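# Write the Rule for the Person Holding the Mop
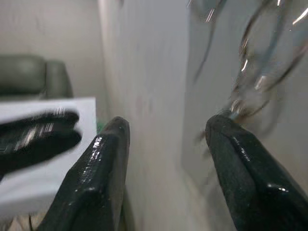
*Last changed 10/27/23*

The safety sheet at Plarkcombe used to be 20 pages long and had a glossary. I know this because I wrote six of the pages and most of the glossary, including a definition of "object" that I am still fond of. It covered everything from spoons to livestock.

What it did not cover was what to do when a gripper is touching something clear and shiny and you can't tell from where you're standing whether it has hold of it. A dark green fingertip against a transparent thing full of loops and glints is a hard sight to read. Is that a grip? Is it a nudge? The sheet said to "confirm grasp state before entering the work area." Confirm it how, and with whom, it left to the reader's spiritual resources.

My view, which has made me unpopular at two meetings, is that a good rule for working near robots should be something a tired person can follow without deciding anything. "Confirm grasp state" asks for a judgment. "Press stop, wait until the arm has stopped, then walk in" asks for a thumb. I will take the thumb every time.

The usual complaint is that this costs time. It does. Dorothy Hebden, who ran the Laltside shop for years and has never softened a sentence in her life, kept a log one June of every time someone stopped an arm to go in and fix something. Then she read it aloud to the people who said stopping was too slow. The list was mostly their own names, next to jobs they had first tried to do without stopping. I have no chart to offer. I have only the memory of the room, and it was a quiet room.

The other complaint is that skilled people don't need simple rules. Skilled people wrote the glossary. I was one of them. Skill makes you very good at explaining why the rule was meant for somebody else, and I have heard lovely explanations, some of them from me, while I had one arm past the tape.

Clear things deserve a line of their own. Cameras have trouble with them and so do we, and a shop that handles them all day will start treating "probably got it" as a reading. Our current sheet says that if the object is see-through, you treat it as about to fall. Roman wanted to add "unless otherwise verified." We took a vote, and Roman's amendment is now in the drawer with my definition of "object."

Cables are in there too. Any cable on the floor gets routed or taped before the arm is powered. Hasero, where I helped with the same job the next year, had this as a "recommendation," a word that in a safety sheet means "decoration." I asked them to change it to "do this." They changed it to "strongly recommended."

The Plarkcombe sheet is now 4 pages. It would be three if we dropped the signature block, and I have a draft of that ready.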